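About Suma

Home - What we wash - Prices - About - Find us

Suma is a hand laundry and a small laundry school. Same building, same sinks. We opened with one basin and a folding table, and the folding table is still here (wobbles, don't lean on it).

Started by Beathag Lindsay, who did costume upkeep for touring theater and got tired of seeing good shirts ruined by one hot cycle. Kwabena Amegashie came in the second year and runs the classes. Keegan Ruddock does pickups, the phone, and most of the ironing. Naa Korletey handles stains, all of them, including the ones you've already tried to fix with dish soap. Please stop doing that to silk.

What we do

Hand washing, mostly. Collars, cuffs, baby things, table linen, knits, anything with a label that scares you. Also canvas shoes and bags, small rugs up to bath mat size. No duvets. No leather. No wedding dresses in April, we fill up.

Everything gets looked over at the counter before it goes near water. Loose buttons, pulled threads, old stains, all written on the ticket. Then it gets sorted by how much scrubbing it can stand, color second. People find that odd. A white linen napkin and a white wool vest have nothing in common once they're wet.

We charge by the piece, not by the pound. Minimum order is five pieces, or one rug.

The sinks

We get asked about these more than anything else so it gets its own section. The one with the washboard is the one everybody wants. Grooves are molded right into the side, so you lay the collar over them, soap it, and work it with a small brush. Short strokes, away from you. No need to lean your whole weight on it.

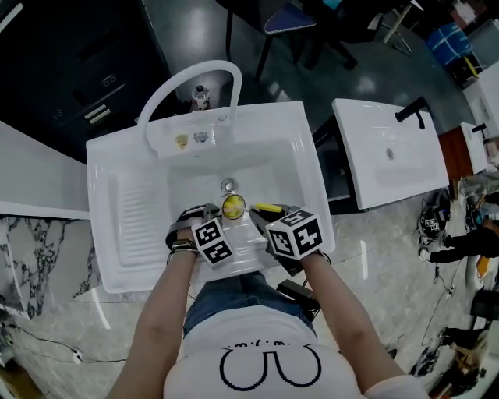
Page last changed: April, by Keegan

The yellow-handled brush is the type we like for close work. Small head, easy grip, you can get it into a corner. New students always reach for the biggest brush on the shelf and then wonder why the cuff is fuzzy. Tall faucet over the basin too, good for getting a bucket under or rinsing a long sleeve without bunching it up.

There are more sinks off to the right, plainer, with black faucets. Handy when class is full. Rinse the basin out when your done, and check the drain for lint and threads. Every time, even if you only washed a sock.

Classes

Sunday mornings, two hours, doors at 9:30. Kwabena teaches most of them, Theophilus Eshun takes the knitwear ones. Beginners start with a cotton shirt of their own. Bring a dirty one. A clean shirt teaches you nothing and we've had people bring clean shirts.

You'll do soaking, scrubbing on the board, rinsing, pressing out the water in a towel, and hanging. Ironing is a separate class. Cost is $55, soap and towels included. Wear something you don't mind getting splashed, short sleeves are best. Shorts are fine in summer, plenty of people do.

Last year we had 173 people through the beginner class - a few of them twice, which we take as a complement.

School groups welcome on weekdays, call first. Under 12s need an adult at the sink with them.

Soap

We make up our own bar soap with Gundeck, two streets over. It's called Amoah and comes in plain or lemon. Plain is better for wool. For sale at the counter, also brushes when we have them. We don't ship, sorry, tried it once and the bars came out of the box in crumbs.

Where we are

Unit 751, upper level, over the bike shop. Stairs at the back or the slow elevator at the front. Parking on the street, free after 6. If the door's locked ring the bell and wait, somebody probably has soap up to their elbows.

Jobs

Not hiring right now. Naa does keep a list for holiday help, leave your name and a number at the counter.

Questions about an order: have your ticket number ready. Questions about classes: ask for Kwabena.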